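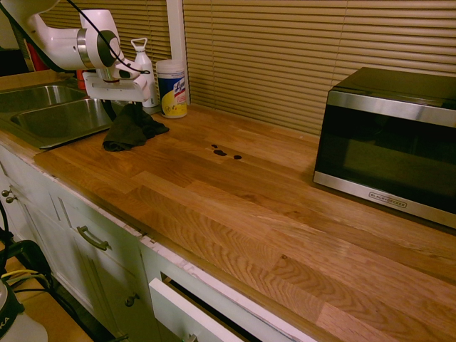
Die Arbeitsplatte in Tangen, links die Spüle.

Der zweite Regler

Als Siu-fong Lo die Küche aufschloss, lief der Rechner noch vom Vorabend. Auf dem Bildschirm stand die Zahl 941. So viele Wischbewegungen hatte der Arm mit dem Regler von Gilance gemacht, bevor Noreen Brophy ihn angehalten hatte und nach Hause gegangen war.

Siu-fong hängte ihre Jacke über die Stuhllehne und las das Protokoll. Die Kraft am Greifer hatte in den letzten 100 Durchgängen gleichmäßig abgenommen. Der Arm wischte weiter, aber er drückte nicht mehr. Er strich mit dem Tuch über die Platte wie jemand, der an etwas anderes denkt.

Sinport wollte bis Monatsende wissen, welcher der beiden Regler in die Geräte kam. Gilance war der ältere und kostete weniger. Trurora kam mit einem Handbuch, das Noreen zweimal gelesen und einmal auf den Boden geworfen hatte. Im Bericht gab es für jeden eine Spalte. Die linke war fast voll, in der rechten stand bis jetzt nur der Name.

Sie stellte auf Trurora um, wartete auf die Freigabe und tropfte mit der Pipette nach. Braune Brühe aus Kaffeepulver und Sirup, immer dieselbe Mischung. Dann setzte sie sich an den Tisch und drückte die Leertaste.

Der Arm senkte sich. Er fand das Tuch beim ersten Versuch, schloss die Finger und blieb stehen. Die Kraftkurve stieg, fiel ein wenig und stieg wieder. Siu-fong zählte innerlich bis vier, dann kam die Bewegung.

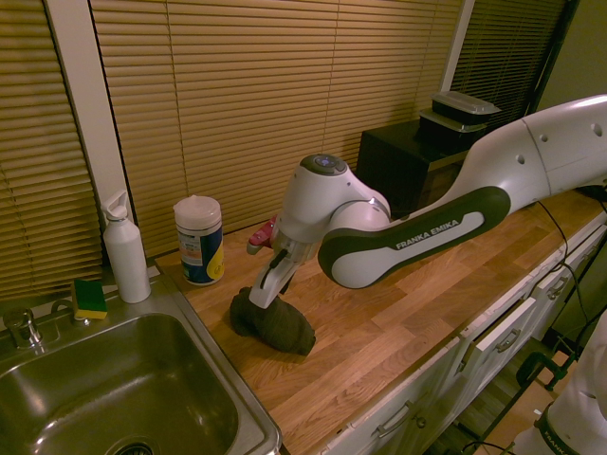

Viel zu steif, sagte Noreen Brophy von der Tür her. So wische kein Mensch. Man müsse die Dämpfung in der Senkrechten halbieren, sonst schiebe er den Stoff nur vor sich her, und dann könne man sich den ganzen Vergleich sparen. Bei Gilance habe sie das am ersten Tag eingestellt.

»Dann sind es nicht mehr die Werkseinstellungen«, sagte Siu-fong.

»Bei Gilance waren es auch nicht mehr die Werkseinstellungen.«

Siu-fong sah sie an. »Das steht nicht im Bericht.«

»Nein«, sagte Noreen.

Sie zog die Handschuhe aus und legte sie auf die Heizung. Es war der 17.12.2023, ein Sonntag, und sie waren beide nur gekommen, damit am nächsten Morgen etwas in der rechten Spalte stand. Eine Weile hörte man nur den Lüfter des Rechners. Noreen ging zum Fenster und kam wieder zurück.

»Ich habe es im Mai geändert«, sagte sie. »Da gab es Trurora noch gar nicht. Da ging es nur darum, dass er überhaupt wischt.«

»Und danach?«

»Danach habe ich es vergessen. Und dann ist es mir wieder eingefallen, und da waren wir schon bei 2.336.«

Das war die alte Reihe gewesen, die erste, die Sinport gesehen hatte. Siu-fong hatte die Diagramme dafür gezeichnet. Sie erinnerte sich an die blaue Linie und daran, wie zufrieden alle gewesen waren.

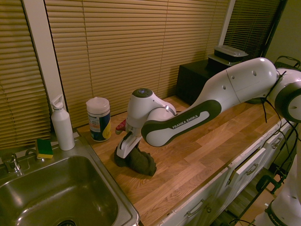
Zwei Regler zu vergleichen ist leicht, solange man nur Zahlen hat. Man legt die Kurven übereinander und liest ab, welche höher liegt. Siu-fong hatte das vier Jahre lang so gemacht und selten neben dem Arm gestanden. Jetzt stand sie auf und ging hin. Die eine Schublade unter der Platte stand wieder einen Spalt offen, und sie überlegte, ob der Druck von oben etwas damit zu tun haben konnte. Sie legte zwei Finger auf das Holz und spürte ein feines Zittern, sobald der Arm die Richtung wechselte. In den Kurven war davon nichts zu sehen. Der Filter schnitt es weg.

»Komm mal her«, sagte sie.

Noreen legte die Hand daneben. Sie wartete drei Richtungswechsel ab.

»War das bei Gilance auch?«

»Das weiß ich nicht. Ich habe nie die Hand draufgelegt.«

Sie stoppten den Lauf, setzten Gilance auf die Werte aus der Lieferung zurück und begannen von vorn. Es dauerte bis in den Nachmittag. Noreen tropfte, Siu-fong schrieb mit, und nach jedem Durchgang legte eine von ihnen die Hand auf die Platte. Gilance zitterte nicht. Dafür ließ er zweimal das Tuch liegen und wischte mit leeren Fingern über das Holz, sehr sorgfältig, bis ans Ende der Bahn.

Noreen lachte nicht darüber. Sie holte die Aufnahmen vom Handgelenk und suchte die Stelle, an der er den Griff verfehlte.

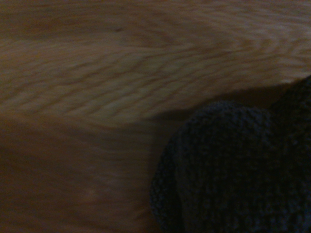 Handgelenkkamera. Rechts unten Stoff, sonst Holz.

»Er fährt links vorbei«, sagte sie.

»Oder er war noch nicht so weit.«

»Das ist alles verwischt. Daraus macht dir keiner einen Befund.«

Siu-fong speicherte das Bild trotzdem. Dann öffnete sie den Bericht, löschte die linke Spalte und schrieb den Namen Gilance neu darüber, ohne eine Zahl darunter.

»Sinport hat 3,000 Durchgänge bestellt«, sagte Noreen. »Pro Regler.«

»Ich weiß.«

»Und was sagen wir denen wegen Mai?«

Siu-fong schob ihr die Tastatur hin. Noreen zog den Stuhl heran, las die leere Seite und fing an zu tippen. Nach dem ersten Satz hielt sie an und fragte, ob man Dämpfung in der Überschrift groß genug setzen könne, dass sie es nicht überläsen. Siu-fong sagte, das gehe, und füllte die Pipette auf.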